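Lorkcombe Hardware Forum > Desktops and Workstations
Old Dell workstation, memory order with no CPU in

ndumlao
Stripping and rebuilding an old Dell tower. Processor is out, board stays in the case. Can I put the memory back now or do I wait for the CPU? Sticks are from Gedix, 8 GB each.

sturkus
Wait. You'll be leaning over an open socket the whole time, and one dropped screw means bent pins.

petra_m
Disagree. I do memory first on every tower. Lay it on its side, open the latches at both ends, press evenly. Just shut the socket frame.

sturkus
Shutting it on an empty socket without the plastic cover is how I lost a board. Wait for the CPU.

petra_m
Five years of doing it my way, no bent pins. Noel, which slots are you filling? Check the manual for the order. It matters more than any of this.

ndumlao
Only 2 sticks for now. Manual is on the way from Mösli, should be here Wednesday. Pictures of the board:
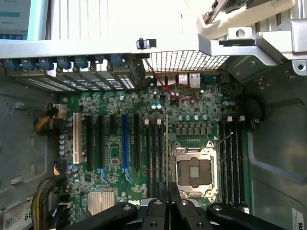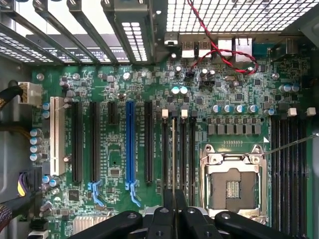
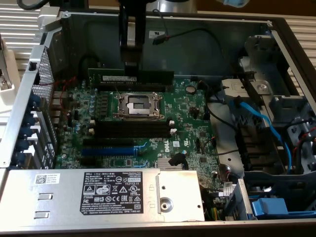
Socket is empty in the first and last, expansion slots and rear ports in the second.

sturkus
Still say wait. Blow the dust out of the slots before anything goes in for good.

petra_m
Agree on the dust.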